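**Terko bench group - minutes, November**

Present: Mansa Kwofie (chair), Fulvio Santoro, Cecilia Ackah, Nestor Manalo
Apologies: Salamatu Agbeko

**1. Last minutes**

Agreed. The label on the Flusby power supply is still to be replaced (Nestor).

**2. Late stops on the two-arm cell**

Fulvio reported that the stop button was slow to act on the right arm during run 241 of the table-setting task. The left arm held at once. The right arm carried on for 160 mm before it held. No one was hurt and nothing was broken.

The layout has stayed the same all month: yellow towel in the middle, paper cup on its far right corner, the smaller items to the left. 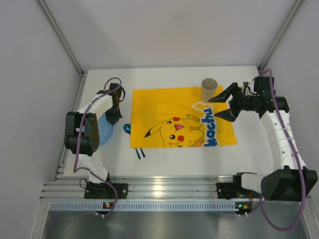 Nestor has been through the log. The stop message reached the right-hand controller but sat in a queue behind position updates. He has seen the same delay in 9 earlier runs, all shorter.

Cecilia asked if grip is kept on a stop. Fulvio said it should be, and that a dropped spoon matters less than a moving arm.
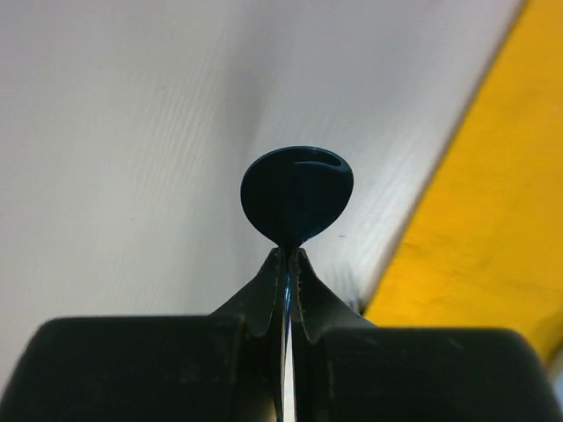
Mansa wants the stop wired straight to motor power on both arms, outside the Sopacua software. Agreed. Speed is limited to 15 per cent until then, and hands stay out of the cell while power is on.

**3. Clearance at the front rail**

Cecilia is concerned about how near the fingers can come to the rail and its fittings.
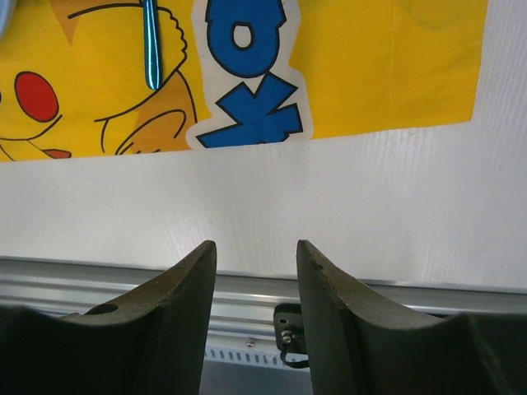 She will set a software limit for both arms. Nestor to check the finger tips for wear and order spares from Flondura if needed.

**4. Knocked cups**

A cup on its side counts as a failed run and must be logged before the reset - several were missed.
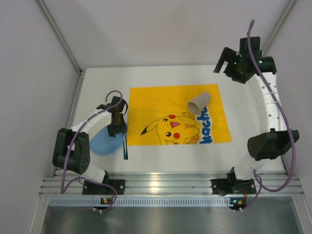

*Page last changed: November, 16:40, by C. Ackah*

**Actions**

- Wire stop to motor power: Nestor, Fulvio
- Rail limit: Cecilia
- Pass item 2 to Salamatu: Mansa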